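Re: Noah (Nuh) and the length of the flood — counting the days in Genesis 7 and 8

Apr 24, 2023
By Bhavana Kurup
Print | E-mail
Reading time: 6 min

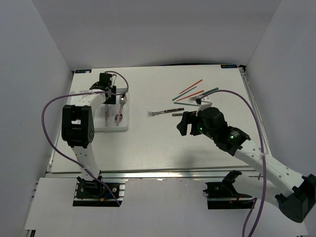 White platform with a metal rail along its front edge.

To the list,

Meijer wrote in February:

> I have been preparing the study sheet on the flood for the Hunden
> reading group and I am stuck on the dates. Genesis 7:17 says the
> flood was forty days on the earth. Genesis 7:24 says the waters
> prevailed 150 days. Then in 8:6 we get another forty days before
> Noah opens the window. Are these three periods laid end to end, or
> does the 150 include the first forty? The Brekora handout adds them
> all up and gets a figure that does not match the dates in the text.
> Also, does the Quran give any length at all for the flood itself? I
> was told it does, but I can't find the verse.
>
> Meijer

Taking the second question first, as it is shorter. The Quran gives no length for the flood. The number that people usually have in mind is in 29:14, where Noah stays among his people "a thousand years less fifty," and that refers to the time before the flood overtook them. The main account, 11:25-49, has the water rising, the command to the earth to swallow its water and to the sky to hold back, and the ark coming to rest on al-Judi. There are no day counts in it. Later commentators supply some, and they do not all agree, so if the sheet cites a number it should name the commentator and not the surah.

On Genesis. The text carries two kinds of time marker, and the Brekora handout mixes them:

1. Calendar dates, counted by the years of Noah's life. The flood starts in year 600, month 2, day 17 (7:11). The ark rests in month 7, day 17 (8:4). The mountain tops are seen in month 10, day 1 (8:5). The waters are dried up in year 601, month 1, day 1 (8:13). The earth is dry in month 2, day 27 (8:14).

2. Spans. Forty days of rain (7:4, 7:12), forty days of flood (7:17), 150 days (7:24 and 8:3), forty days before the window (8:6), and the seven-day waits with the dove (8:10, 8:12).

The dates settle the question about the 150. From 2/17 to 7/17 is five months exactly. With months of 30 days, that is 150 days. So if the 150 days end when the ark rests, or just before, the first forty must fall inside them. If you place the forty before the 150, you overshoot the date in 8:4 by more than a month. I think that is where the handout goes wrong. It gets 80 days by adding the two forties, then puts the 150 on top, and after that nothing lines up.

The second forty is harder. Read in order, it follows the sighting of the mountain tops, which puts the window at 11/10 or 11/11, depending on whether you count the first day. The raven and dove then fit before the new year with room to spare. That is the traditional reading and the one I would put on the sheet.

Many scholars hold that two accounts have been joined, one that counts in forties and sevens and one that counts by dates and the 150. On that view the spans were never meant to fit the dates, and 8:6 picks up from the end of the rain. I would mention this in one line and leave it. The group can follow the joined text without taking a side, and the sheet is meant to cover what the chapters say in the order they say it.

A small point on the total. From 2/17 to 2/27 of the next year is a year and ten days, or a year and 11 if you count both ends. Some readers note that a lunar year of 354 days plus 11 comes to 365, a full solar year. It is an old observation and may be intended, but it does not sit well with the 30-day months needed above — 12 lunar months will not give you five months of 150 days. Please don't put both on the sheet without saying so. The Greek text also has different day numbers in some of these verses, the 27th in place of the 17th in 7:11 and 8:4, and anyone using an English version of the Septuagint will notice.

Suggested changes to the handout:

- page 2, drop the running total
- page 2, move 7:24 beside 8:3 and 8:4
- page 6, change "the Quran says" to "some commentators say" and add the name of the source
- page 6, spell al-Judi the same way in both places

The Jurnuvside group used the older version of the sheet with the total still in it. If somebody there is on this list, please pass the correction along. I have not checked the notes on the covenant in chapter 9 and can't speak for those.

Bhavana Kurup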